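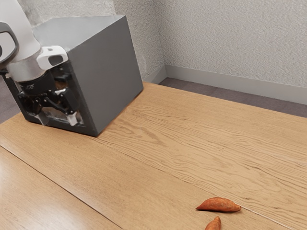 HIST 195: Everyday Things and Where They Came From
Handout 6: The Floor Under Your Feet
Instructor: Yolanda Oyelaran
Mar 25, 2022

Read this before section. Baltasar Herrera is leading the discussion and he can tell.

Why floors

Most of what survives from ordinary houses survives because it was dull. Families sold the silver, burned the chairs in a bad winter, and left the floor where it was. A floor gets walked on, patched, painted, covered with something regrettable and then uncovered by a later owner who believes he has discovered it. For our purposes this makes it a fairly decent archive, if one that has to be read on your knees.

Before the planing mill

Early floorboards were sawn by hand or at a small water-powered mill, and the sawyer used what the log gave him. Widths varied from board to board, sometimes from one end of a board to the other. Carpenters laid wide boards in the rooms where company sat and whatever was left upstairs, where the children were.

Boards were commonly butted edge to edge and nailed through the face. Wood shrinks across the grain and hardly at all along it, so a floor laid tight in August will show gaps by midwinter. People stuffed these with rope, rags or paper, or simply accepted the draft. The Lurstead house inventory lists "one old carpet, to keep out the cellar," which is the most honest description of a carpet I know.

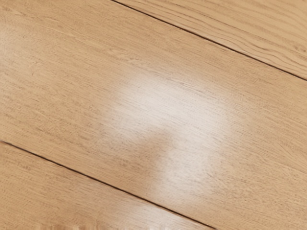
Fig. 1. Light wooden planks with dark seams between them. Note that the grain follows the length of the boards.

Tongue and groove

Joining boards with a tongue on one edge and a groove on the other was known long before machines did it, but cutting the joint by hand was slow and the customer paid for every foot. Steam-powered planing mills changed the arithmetic. By the end of the nineteenth century a middling household could buy narrow, matched boards by the bundle, and the nails could be hidden in the tongue.

Our local case is the Fleser mill, whose 1895 price list is in the reader (p. 33). Look at how much space it gives to grading. "Clear" cost the most and "common" the least, with several shades of flattery in between. Look also at what the list calls "parlor stock." Graciela Huenchumán's article argues that this was the same wood as the hall stock with a better name. I find her convincing, though the Fleser family did write her a letter.

Fashion turns over

Once narrow boards were cheap, wide ones began to look poor. Once narrow boards were everywhere, wide ones began to look like ancestors. The Espinoza house went through both stages: wide pine, then narrow oak on top of it, then the oak torn up by a grandson in search of the pine. He sold the oak. It is now in a restaurant.

Terms to know
Butt joint
Face nailing, blind nailing
Quartersawn and plainsawn
Sleeper
Subfloor
Grade (and who decides it)

For section
Read the Fleser list and Huenchumán, pp. 1 to 15. Ikechukwu Balogun has put the Espinoza photographs on reserve. They do not leave the library, whatever last year's class told you.

Bring one page on a floor you know well. Say what it is made of, how the pieces meet, and what you can't tell without pulling it up. Do not pull it up.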